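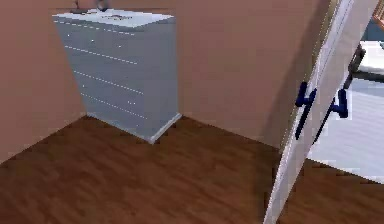

Fig. 1. Chest of drawers in a room corner (computer rendering).

Unit 6. Managing Player Load Between Matches
Course handout, Football Conditioning II
Instructor: Nerea Moya
Revised September 8, 2022

6.1 Scope

This unit covers the period from the final whistle of one match to kickoff of the next. It assumes Unit 5 (session design) and the definitions of external and internal load given there. Return from long-term injury is treated in Unit 8 and is mentioned only where the two overlap.

6.2 Terms

External load: the work a player does, measured without reference to how the body responds. Total distance, sprint distance and number of accelerations are the usual measures.

Internal load: the response to that work. We use session rating of perceived exertion (sRPE), in arbitrary units (AU). The player rates the session from 0 to 10 and the rating is multiplied by the duration in minutes.

Example. A player completes 90 minutes and gives a rating of 7. Load = 7 x 90 = 630 AU.

Weekly load: the sum of all session loads over seven days, matches included. Gym work counts. Travel does not, but it should be noted in the log.

Match day notation: MD is match day, MD+1 the day after, MD-1 the day before. In a week with two matches a day can carry two labels. MD+2 and MD-1 may be the same day, and in that case the MD-1 label decides the session.

6.3 Worked case: Brendero

Brendero played at home to Villanueva and then away to Plarivbridge three days later. The squad list had 19 outfield players. The figures below are for one central midfielder who played the full first match.

Match 1: 633 AU
MD+1: recovery session, 19 minutes on the bike, rating 2, 38 AU
MD+2 / MD-1: 34 minutes, rating 4, 136 AU
Match 2: substitute, 25 minutes, rating 6, 150 AU

Four-day total: 957 AU

His total for the preceding four weeks was 3436 AU, a weekly mean of 859 AU. The four-day total already exceeds that mean. The coaching staff had planned to start him in the second match and changed the plan on the morning of MD-1, after he reported calf tightness on both sides. Note that the load figures were available a day earlier.

6.4 Substitutes and unused players

Players who get fewer than 30 minutes lose most of the week's high-speed running unless it is replaced. The usual method is a short running block on the pitch after the match. If the away ground does not allow it, the block moves to MD+1 and these players train apart from the starters. Todaleo used the second arrangement for a full season. Their logs are in the course folder and are needed for Exercise 3.

Goalkeepers are logged separately. Do not include them in squad means.

6.5 Knocks and contact injuries

A contact injury with a clear scan does not put a player back at full load. Record the sessions missed, the first session completed in full, and the rating given for it. A rating two or more points above the player's own mean for the same session type is to be passed to the medical staff before the next session is planned.

Do not compare the rating with the squad mean. Players use the scale differently, and some never go above 6.

6.6 Limits of the method

sRPE depends on when the rating is taken. Collect it 30 minutes after the session and away from other players. Ratings taken in the dressing room after a defeat tend to run high. The ratio of recent to longer-term load has been widely criticized as a predictor of injury. In this course it is used to describe a schedule only.

6.7 Exercises

1. Recalculate the Brendero total with the midfielder playing 90 minutes of Match 2 at a rating of 7.
2. Write an MD+1 plan for a player who came on in the 70th minute. State durations and target ratings.
3. From the Todaleo logs for June, find every week in which a substitute's load was higher than that of the player he replaced. Give the dates and the session responsible.

Answers to 1 and 2 are handed in on paper. Exercise 3 is submitted as a spreadsheet with formulas left visible.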